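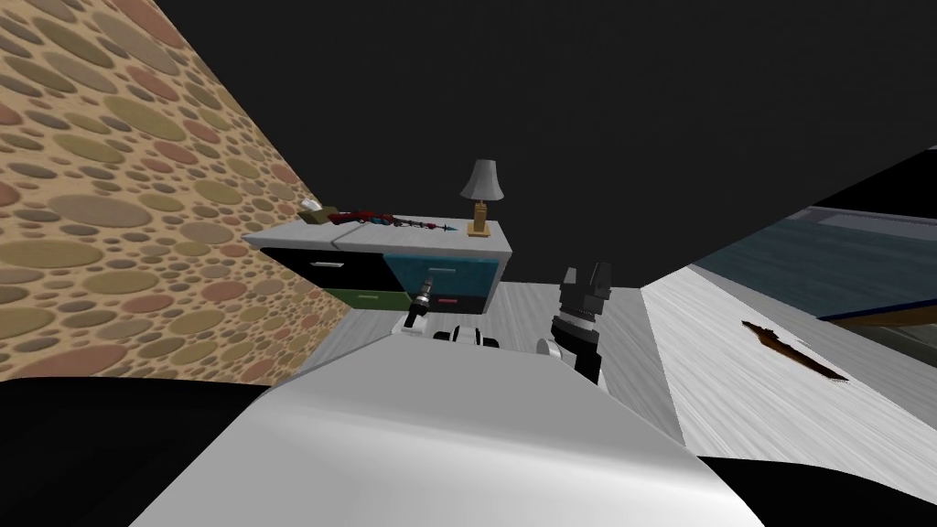

*The dresser with the lamp on its right end.*

So I finally broke down and bought the Akton pen display, the 13 inch one, after two years of inking the comic on a hand-me-down tablet with a dead corner. Thanks to everybody who chipped in through the tip jar, you basically paid for the stand!

Short version for those of you who only came for the next page of Bunora: I like it a lot, I'd buy it again, and the pen case is terrible.

## Drawing on it

The line is what I care about. I ink with a lot of long, slow curves (all that hair, all those capes, I did this to myself) and my old tablet put a wobble in anything slower than a flick. The Akton still has a tiny bit of wobble on diagonals if you really crawl, but I had to go looking for it. Page 17 was the first one I inked on it from start to finish and it took me one evening plus a lunch break. Page 16 took three evenings and a lot of swearing.

Pressure is nice and soft at the light end. I did end up changing the curve in the driver because I press like I'm signing a contract in triplicate, and once I'd saved that it stuck, even after a restart. My last driver forgot everything every time the computer went to sleep.

The surface has some tooth to it, kind of like cheap sketch paper. I love that, but it eats nibs. I'm on my second one already, and you get seven in the box.

## The stuff I don't love

Colors. Straight out of the box everything leans pink, and I colored a whole night battle before I checked it on my phone and found out that Captain Öberg's gray coat was lilac. It's fixable with the on-screen menu, but the buttons for that menu are on the back edge where you can't see them, and two of them feel identical.

The cable is also too short if your computer lives on the floor like mine does. I bought a longer one and it works fine, but come on.

And the shortcut keys are all down the left side. Fine for me, but Ngân Bạch, who letters the comic and is left-handed, tried it for an afternoon and kept undoing her own speech balloons with her wrist. You can flip the whole thing around in the settings. Then the cable comes out on the wrong side. 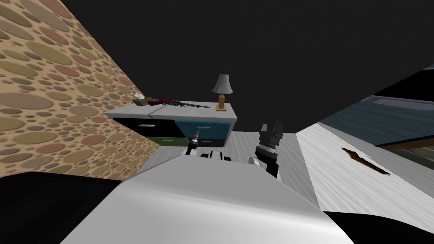

*Colored drawers, patterned wall.*

## Versus the Fastside

A few of you asked about the Fastside, which Eskil Sundqvist uses for his strip. I borrowed his for a weekend last May. Brighter screen, better buttons, and a fan that sounds like a hair dryer in the next room. He doesn't hear it anymore. I heard it the whole time! The Akton has no fan and gets warm near the top, nowhere near where my hand goes.

If you color more than you ink, try the Fastside first. If you ink more, get this one and spend the difference on nibs.

Back to regular updates now - page 18 is penciled, and yes, the goat survives.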